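Schedule of Condition

The flat was on the second floor above what had been Panagiotou's dry cleaner's, and the instruction from Zenlow said furnished, one bedroom, one tenant, outgoing. Outgoing meant the tenancy was over. The tenant had left the keys with the shop downstairs and the forwarding address box on the form was blank.

I have done check-out inspections for eleven years. The method does not change much. You are given the schedule that was made when the tenant moved in, you walk through in the same order as the first clerk, and against each line you write one of five codes: S for same, W for fair wear, D for damage, M for missing, A for added. The codes decide what comes out of the deposit. The deposit in this case was £2,197, held by the agent, and the schedule ran to 26 pages.

I began in the hall at ten past nine. Walls, magnolia, W. Door furniture, brass finish, S. Carpet, W, with a darker strip where people had turned left for the kitchen more often than right for the bedroom. The first clerk had written a good schedule. Each item had a number, a short description and a remark, and the remarks were in the same flat order every time: material, colour, marks. I did not know the clerk. The initials at the foot of each page had been photocopied to a smudge.

The bedroom took twenty minutes. The mattress had been turned. The wardrobe rail, which the first schedule gave as loose at left bracket, was firm. Someone had put in a longer screw and a wall plug of the right size. There is no code for this. I wrote S, then crossed it out and wrote A, then wrote "see note" and made no note.

In the bathroom the sealant around the bath had been redone. It was a neat job, with the bead tooled to an even width and finished square at the corner. The first schedule said "sealant perished, mould to approx. half of length". I wrote A again. By the time I reached the airing cupboard I had three of them, the third being a lagging jacket on the hot water cylinder, and I began to look at the remarks column before I looked at the item.

It went on in this way. A window which had been painted shut now opened. The drip recorded under the basin had a new olive and a new nut. The extractor fan, an Edis, listed as noisy in use, ran with a low steady hum. I stood under it for a minute or so with the pull cord in my hand. I checked the correspondence file on the tablet and there was no repair order, no contractor's invoice and no letter from the tenant asking for anything. The agent's file held the tenancy agreement, the old schedule and a record of rent received on time.

I left the kitchen until last, as the first clerk had done. Kitchens take longest because of the small items. A landlord who lets a place furnished will often empty a parent's cupboards into it, and every spoon then has to be accounted for until the end of time. The crockery here was plain white. The cutlery was a mixture. Most of it was the light pressed kind that bends in ice cream, and the schedule gave it a single line. The better pieces had lines of their own.

Item 570 was the last number in the schedule. It read: "Fork, stainless steel, dark brown handle. Loose at handle. Tray, wooden, surface dry, ring marks. Kept together." The last two words were odd. A schedule records what a thing is and what state it is in. Where it is kept is covered by the room heading. I had never seen a clerk instruct anyone to keep two things together, or remark that they were, and I took it for a slip.

They were together. The tray was on the table with the fork upright above it and a plate behind.
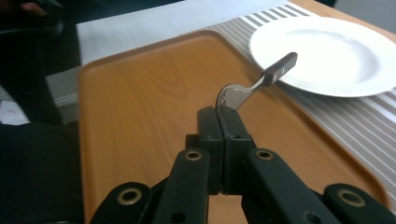 Item 570: fork and wooden tray, with white plate.

The tray had a smooth surface, orange going to tan, with the grain showing clearly and a raised rim rounded over at the top. I tilted it towards the window to look for the rings. I looked from both ends, as one does with tabletops, with my eye almost level with the wood. I could find none. It had been rubbed down and oiled, I thought, and more than once. Under the sink was a tin of Skorport oil, about a third full, with the lid pressed down properly and a folded cloth on top of it.

I picked up the fork and tried the handle. It did not move. There were two small pale dots along the side, which I took for rivets, and I pressed each of them with my thumbnail. I tried to twist the head against the handle. Nothing gave. A loose handle on a fork of that sort is not usually worth mending. You would need to take it apart, clean it out, bed it again and close it up, and at the end of an evening you would have one fork.

I put it back on the tray.

There were 19 lines left in the kitchen and I did them all. Kettle, S. Bread bin, W. Drawer runners, previously "stiff", now free, A. The fourth drawer down was listed as "contents: instruction booklets, keys to unknown locks". The booklets were in a card folder. The keys had been put on a ring with paper tags, and on each tag was written what the key opened. Gas meter. Loft hatch. Back gate. One tag had been left blank.

At the back of the folder was a copy of the old schedule. It was the same 26 pages I had on the tablet, except that this one had been used. Beside each remark was a small pencil tick. Perished: tick. Stiff: tick. Noisy in use: tick. Some had a date next to them, spread over several years, with a good many in March, when I suppose the evenings were getting light enough to work by. The tenant had gone down the remarks column from the hall to the kitchen. It had been read as a list of jobs.

The last page had a tick beside item 570. Under it, in the same pencil, was the date of the day before my visit, and nothing else.

I sat at the kitchen table and finished the form. The software will not accept A without a value, and the value is carried to the landlord as goods left behind, to be kept or disposed of. It will not accept S where the remark has changed. I tried W for the wardrobe rail and it asked me to describe the wear. In the end I went back to the first page and, against every line with a tick in the paper copy, deleted the old remark and left the column empty. This is permitted. It takes the item back to a bare description, with nothing said against it.

Deductions, nil. Deposit to be returned in full – forwarding address not held, agent to trace.

For item 570 I kept the first clerk's wording as far as I could. I took out "loose at handle" and I took out "surface dry, ring marks". I read what was left and compared it with what was on the table, and it was correct.

Fork, stainless steel, dark brown handle. Tray, wooden. Kept together.

I signed it, dated it 04/07/2026, and added my initials at the foot of each page. Then I put the paper copy back in the folder and the folder in the fourth drawer, and tried the blank-tagged key in the kitchen door on my way out. It did not fit. I tried it in the cupboard on the landing, where the meters used to be, and that opened.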